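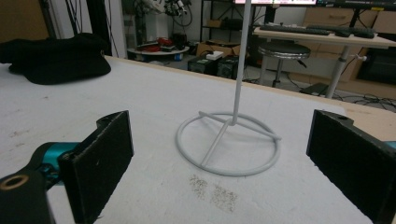
Figure 7.1 A display stand with a ring base and a thin pole, placed on a white table top.

Chapter 7
Hats and Caps on the Stand

In this chapter you will learn
how to choose a stand for a small counter
how to check that it stands straight
how to hold a cap while you look it over
how to hang caps so that the customer can take them easily

Words you will need
crown: the part of the cap which covers the head
brim: the flat part at the front, also called the peak
base: the lowest part of the stand, which carries all the weight
hub: the point in the middle of the base where the legs meet

7.1 Before the first cap

In Chapter 6 we have treated shelves and wall hooks. A shelf keeps its shape whatever you put on it. A stand on the counter is different, for its load hangs above a small base and it can lean to one side when the caps are not well divided.

Look again at Figure 7.1. The base is a ring made of tube, and straight legs cross it and meet in the middle, where the pole begins. With such a base it is important that the whole ring touches the table. Put the stand down, press lightly on the ring with one finger and go round it slowly. If it rocks at any point, the table top should be wiped and the test made again. A crumb or a bit of dried glue is enough to make a tall pole lean.

The learners at the Hauser shop in Endport work with a counter stand which is 498 mm high and has a ring of 300 mm across. For a taller stand they use a ring of 400 mm. These measures are no rule for every shop, but they give you a first idea of how height and base go together.

Leave a free space beside the stand. You will need it for laying the caps down, and later the customer will need it for a bag or a pair of gloves.

7.2 Handling a cap

A cap should be held by the brim. The crown is soft and takes marks from the fingers, above all when the fabric is black. Turn the cap over, so that the crown hangs down, and look inside first. Check the sweatband, the seams and the label. Afterwards turn it back and brush the outside from the front to the rear. Dust on black fabric is seen best from the side, near a window.

Do not press one cap into another while you wait for the stand to be ready. Caps which are stored in this way for a whole season, as was done in the Brakgate stockroom until last October, come out with a fold across the front that no steam will remove completely.

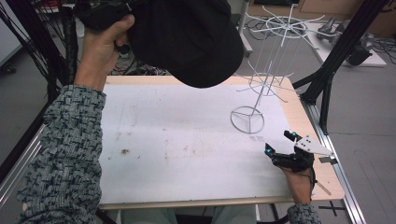 Leopold Kaufmann would begin elsewhere: he writes to us that his learners in Hikia hang the caps first and inspect them on the stand, and that this saves him a good part of the morning. We have kept our own order for beginners. A fault in the lining is easily missed once the cap is hanging, and the stand has to be unloaded again to correct it.

7.3 Hanging and turning

Begin with the lowest places and work upwards. After each cap, hang the next one on the opposite side, so that the weight stays over the hub. When the stand is full, turn it once by hand. No brim should touch its neighbour.

Exercise 1
Write down the order of work for filling a counter stand. Compare it with the order on page 89, where Pirmin Fankhauser describes the same work for scarves.

Exercise 2
Ask in a shop near you where the cap stand is placed, and for what reason. Draw a small plan of the counter.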